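Drornent Bench Cell — Set-up and Operation Guide
Section 3: Working with the Cell at the Returns Bench

3.1 Scope

This section is for the people who work at the returns bench after the arm has been installed and commissioned. It covers the table layout, the start of a shift, the handover of items between operator and arm, and the changes to bench duties. Mechanical installation is in Section 2. Fault codes are in Section 6.

Section owner: Meifang Mao, Bench Operations. Issued 28/06/2022. Replaces the January issue.

3.2 What changes at the bench

Before the cell, one operator picked up each returned item, turned it over, set it down in the test position and wrote the result on a paper card. The arm now does the picking and placing. The operator does the following:

— sets out the items and clears them at the end of a batch
— selects the batch program
— decides on any item the cell marks as HOLD
— signs the batch record

Paper cards are no longer used. Results go to the Cirska record system when the operator signs. An operator who disagrees with a result enters a correction before signing. Corrections are kept with the batch and are not counted against the operator.

Lifting and repeated wrist turning are reduced. Time spent at the screen goes up. Supervisors should plan breaks for screen work and should not use the old card-based break pattern.

NOTE: The arm does not set the pace of the bench. A batch may be paused at any point, for as long as needed, with no entry of a reason.

3.3 Before the shift

1. Check that the bolts on the base plate are seated and that the plate sits flat on the table.

2. Wipe the work surface. Use a dry cloth. Solvent cleaners leave a film that affects the grip check.

3. Remove tools, cups, gloves and personal items from the table.

4. Turn the key switch on the operator panel to SET.

5. Press HOME and step back behind the floor line. Wait for the message READY.

6. If READY does not show within 22 seconds, turn the key to OFF and go to Section 6. Do not press HOME a second time.

CAUTION: The elbow passes well above the table during homing, at about head height for a person leaning in. Keep head and shoulders out of the work area until READY shows.

3.4 Setting out a batch

1. Open the batch on the panel and read the item list.

2. Place the items on the middle part of the table. Items may lie at any angle. They may not lie on top of each other.

3. Stand the box on the table away from the items, and leave clear surface between it and the nearest one.

4. Place items with buttons or sockets face up where their shape allows it.

5. Turn the key to RUN and close the panel cover.

6. Press START. The arm moves to the first item on the list, which may not be the item closest to it.
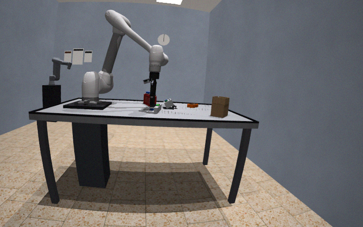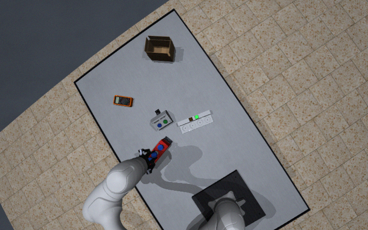

Arm at the items on the table, and a red handheld device held in the gripper.

3.5 Handover during a batch

The cell stops with the gripper closed when it needs a decision. The panel shows HOLD and the item line turns yellow.

1. Read the item line before approaching the table.

2. Turn the key to SET. The arm cannot move under program control in this position.

3. Look at the item in the gripper. To take it, put one hand under it, then press RELEASE on the panel with the other.

4. Choose PASS, REJECT or REPEAT. REPEAT returns the item to the list and may be used up to 3 times for one item.

5. Put the item back on the table if REPEAT was chosen. Put all other items on the outgoing shelf.

6. Step back behind the floor line and turn the key to RUN.

CAUTION: Do not pull an item out of a closed gripper. The fingers keep their force when the arm is stopped, and the item may come free suddenly.

NOTE: A second person may watch, but only the operator who is signed in may press RELEASE.

3.6 Duties by role

Operator: set-out, decisions on HOLD, signature, surface cleaning.

Lead: batch programs, training sign-off, review of corrections once per shift.

Maintenance: gripper fingers, base plate bolts, Gimex power unit. Operators do not open the power unit housing.

Operators who worked the manual bench keep their bench qualification. The training unit for the cell is Ding module 563. It must be completed before an operator signs in alone. Until then a lead signs the batch record.

3.7 End of batch

1. Wait for BATCH END on the panel.

2. Turn the key to OFF and remove it.

3. Clear the items from the table and compare them with the list.

4. Enter any corrections, then sign.

5. Hand the key to the next operator or return it to the lead — do not leave it in the panel.

If an item is missing from the table, check the floor on all sides before signing. A dropped item is entered as REJECT, whatever its earlier result.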